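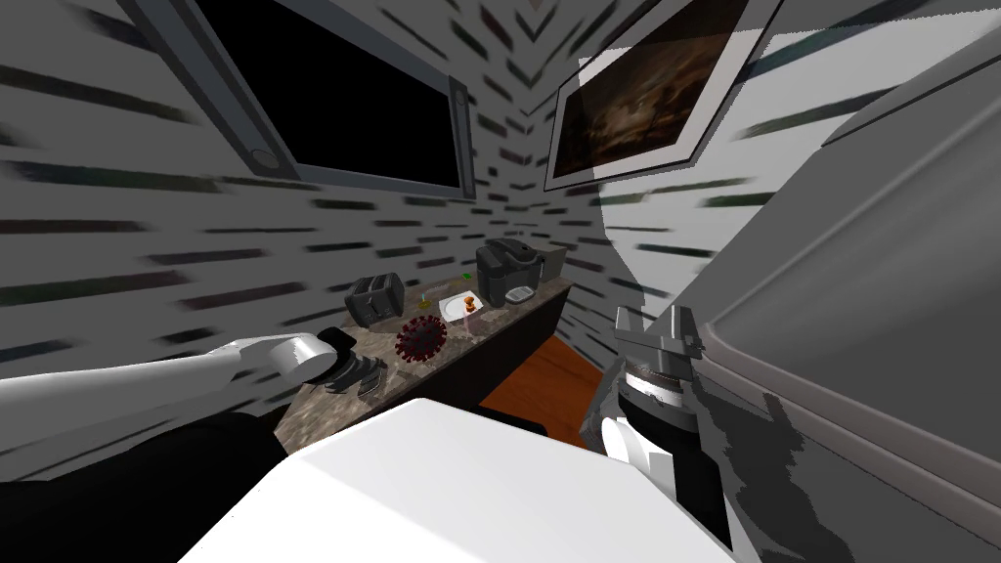 # Premov Kitchen Build: Frequently Asked Questions

Premov is a two-arm robot built in a shared workshop and tested in simulation before any code runs on the hardware. These answers apply to the build as of August 31, 2018. Wiring and mechanical questions are covered in the build notes.

## Simulator

### Why does the project start in a simulated kitchen?

The real arms share a bench with other members' work, and bench time is limited to evenings. A simulated run can be started from any laptop, repeated from the same start state, and stopped without checking what the arms are holding. The kitchen scene was chosen for its counter work: small objects on a stone-look top, with a toaster and a single-serve coffee maker as fixed obstacles.

### Do I need the robot to contribute?

No. The simulator, the planner and the test runner all work without hardware. Only the `bench` folder needs a connected controller.

### What is the spiky ball for?

It is the hard case for grasping. The dark red knobs stand off from the body on every side, so a planner that fits a plain sphere to the object will close the fingers too early or at a poor angle. Run it after the orange object on the plate gives stable results.

### Can I replace the walls?

Yes. The dashed brick texture is a single material shared by both walls. It stretches near the camera and compresses toward the corner, and this affects feature matching. If you swap it for a plain color, state this in your results, because depth estimates will differ.

### My objects sink into the counter at startup. What is wrong?

The collision mesh for the counter loads after the objects on slower machines. Set `wait_for_static` to true in the scene file. If an object still sinks, check that its origin is at the base and not at the center.

## Arms and grippers

### Which arm does the planner use first?

The left arm, unless the target is outside its reach map. The right arm holds its raised pose until it receives a goal. To reverse this, set `lead_arm: right`.

### Where should the grippers be at the start of a run?

Both empty. The left gripper should hover over the near-left part of the counter, clear of the toaster. The right should be up with its finger sections spread. The runner rejects a start state in which either gripper reports contact.

### The left arm clips the toaster on the way to the plate. How do I prevent this?

Raise the approach height by one step and plan again. Do not shrink the toaster's collision box. Ihor Kuzmenko tested a smaller box in June, and the planner found shorter paths that could not be repeated on the bench.

### Are the simulated grippers the same as the real ones?

The link lengths and joint limits match. The finger pads do not. Our pads are cut from sheet rubber and wear down, so friction on the bench drifts over a few sessions. Measure it again before comparing a bench run with a simulated one.

## Test runs

### What counts as a full test set?

A full set is 200 runs per object with a fixed seed list. The log kept by Kalevi Koivisto currently holds 2,793 simulated runs, of which 1,737 ended in a completed grasp. Aborted runs stay in the log.

### Why is my success rate lower than the one in the log?

Check the following first:

- The seed list is the one in the repository.
- Shadows are on. The hard-edged light on the right wall changes the exposure setting, and earlier builds ran without it.
- The physics step has not been changed to speed up the run.
- No other process is using the GPU.

### What does error 778 mean?

The wrist camera frame and the joint state have timestamps too far apart. On a laptop the usual cause is power saving. On the bench, restart the Hudunik controller and wait for the ready light.

### Can I run both arms at the same time?

In simulation, yes, with `dual: true`. On the bench this is disabled. The emergency stop cuts both arms, but the second power supply has not been load tested.

## Bench access

### How do I book time?

Use the sheet at the Flindham workshop door. One person runs the arms and a second stays at the stop button. Your scene file must pass a full set before it is loaded on the bench.

### Where do I report a fault?

Open an issue with the scene file, the seed and the last 50 lines of the log. For mechanical faults, also tag the arm with red tape and leave it powered off.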